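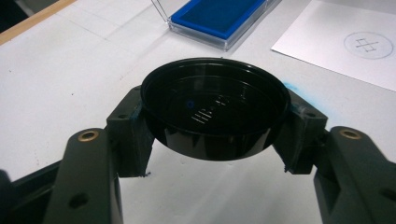 Figure 1. The round black lid, open side up.

Small Parts and Packaging: Sorting Leftover Household Hardware
Project report, Product Design Studio
Parisa Rahimi, Bereket Tsegaye, Hawi Tufa
Submitted 2017-05-31

1. What we set out to do

Our group was given a carton of mixed hardware and container parts left over from the Vedora kitchen display. The carton held 237 pieces. Our task was to sort them, decide which were worth keeping for the studio shelves, and write a short note on how each kept type should be stored. Liesl Camenzind supervised the work.

We sorted by surface first and by use second. Glossy and clear parts show scratches, so they went in one group. Painted, matte and rough parts went in another.

2. Lids

The lid in Figure 1 is shallow, with a raised rim and a shiny inner floor. We found that lids like this mark easily when they are stacked inside each other. Bereket tried paper between them and then thin foam. Paper was good enough and takes less room in the drawer.

Lids without a matching jar were kept anyway. They work as small dishes for screws and glue, and the first-year class goes through a lot of them.

3. Knobs

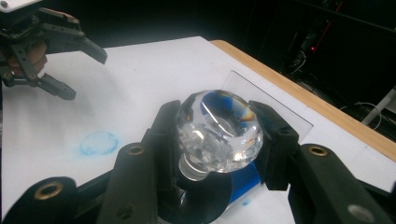

Figure 2. Clear faceted knob with its metal stem.

The faceted knobs were the hardest to place. The stem sticks out to one side when the knob is laid down, so knobs kept together in a bag scratch each other. We tried two ways of storing them:

Egg-carton style insert, knob up. Easy to see what is there, but the stems need a hole to drop into.
Individual paper wraps, labeled by stem length. Slower to use, no scratches after a month on the shelf.

We chose the insert. Hawi drilled the holes, and the first set came out too narrow for the ridged part of the stem, so she did them over - that cost us most of an afternoon.

Knobs with a damaged stem were put aside for Robel Wolde, who wants them for the lighting class. The facets throw bright spots and gray reflections, and in Figure 2 there is also a faint rainbow fringe near the edge.

4. Spheres 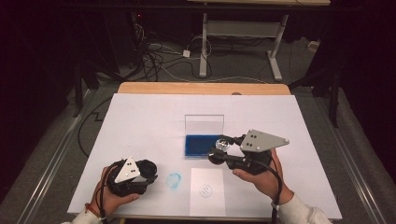
Figure 3. Clear sphere in front of the blue tray and the transparent box.

Clear spheres roll, and a plain tray does not hold them well. A textured filling like the deep blue one in Figure 3 keeps them still and makes them easier to find. We recommend a filled tray for anything round and clear, with a cover for long storage.

5. Result

We kept up to 2 trays of each type. The rest went to the swap table. The shelf labels still have to be printed, and Parisa will do that in July.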